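Gesby Worktable, pale grey
Item 2621

A table. It has a flat top, it is a whitish sort of grey, and it goes with most things on the grounds that it hardly goes with anything in particular. Zanetti have been making it for us for long enough that they've stopped asking whether we'd like it in oak.

The top is 1300 mm long and wipes down with a damp cloth and washing-up liquid. Please don't use scouring powder. Thomas Serra in our Atcombe workshop did, once, and now has a matt patch where he keeps his tea.
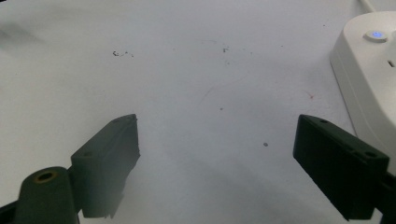
Pale tops do show pencil, biro and beetroot. They also show the small screw you dropped, which on the old walnut finish could stay lost until February.

Comes flat in 2 boxes, with legs, bolts and a hex key you will add to the other hex keys. Allow an evening, or half of one if you read the leaflet first.

Spare feet and bolts are kept at Atcombe. Ask for Rebecca Lo Presti and quote the item number.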